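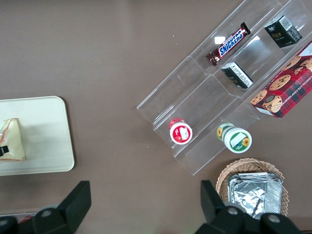 Clear tiered rack on a brown tabletop.

Smart home tips, kitchen edition

Quick list this week, mostly hubs, plugs and sensors in the kitchen. Half of these came out of my own mess after switching over to the Judix app. Skip what you don't need.

Name things by room first. "Kitchen counter plug," never "plug 4." The voice assistant gets confused by short names and so will you in March. If you already have a pile of badly named stuff, rename it all in one sitting with the app open on a tablet. Phone screen is too small for this.

Keep the hub off the fridge. Big metal box, bad signal. Mine sat up there for a year and the leak sensor under the sink dropped out every Tuesday night for no reason I could find. Moved it to a shelf in the hall, no more dropouts.

Coffee maker on a smart plug: only works if the machine has a real on/off switch that stays down. Push-button models wait for a press when power comes back. Check before you buy the plug. Pull the plug with the machine switched on, put it back in. Starts up? Good. If not, return the plug or put it on a lamp.

Nothing with a heating coil on a cheap plug. Read the rating on the back. Space heaters, no. Toaster oven, no. Slow cooker is usualy fine but look at the watts anyway, and don't schedule it for when the house is empty.

Leak sensors. Get the Virneck ones if you can find them, flat kind with the feet on the bottom. One under the sink, one behind the dishwasher, one by the water heater. Test with a damp paper towel, not a full cup of water like I did. Write the battery date on a bit of masking tape and stick it to the lid.

Two point four versus five. Most kitchen gadgets only talk on the slower band. If setup keeps failing at the last step, turn off the 5 GHz network in the router for a few minutes, pair the thing, turn it back on. Fixed it for me on 9 devices out of a batch of 11 light bulbs and plugs. The other two were just dead. 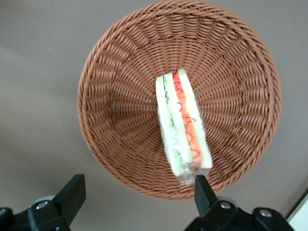
Charging. One spot for all of it, one power strip, short cables. Six-inch cables are cheap and you stop getting the spaghetti behind the toaster. Label both ends. Wall tablet gets its own charger because the weak ones let it run down by dinner time.

Under-cabinet lights: motion sensor goes at the far end from the stove, pointing at the floor. Steam and hot pans set mine off. Timeout of 173 seconds sounds silly but the Bozsik controller only takes odd numbers for some reason and two minutes was too short for doing dishes.

Screens. Dry microfiber first, then barely damp. No glass spray, no paper towel. Lock the screen before you wipe or you'll order something.

Firmware. Do updates in the morning, not before dinner. One gadget at a time. The Kasodberg bridge takes 19 minutes and looks frozen for most of it, leave it alone. Do not pull the power.

Old gear: factory reset before it goes in the donation box. Remove it from the app too, seperate step on most of them.

Batteries next time, incl. which coin cells last in door sensors. I've got 34 of them in a drawer to sort thru first.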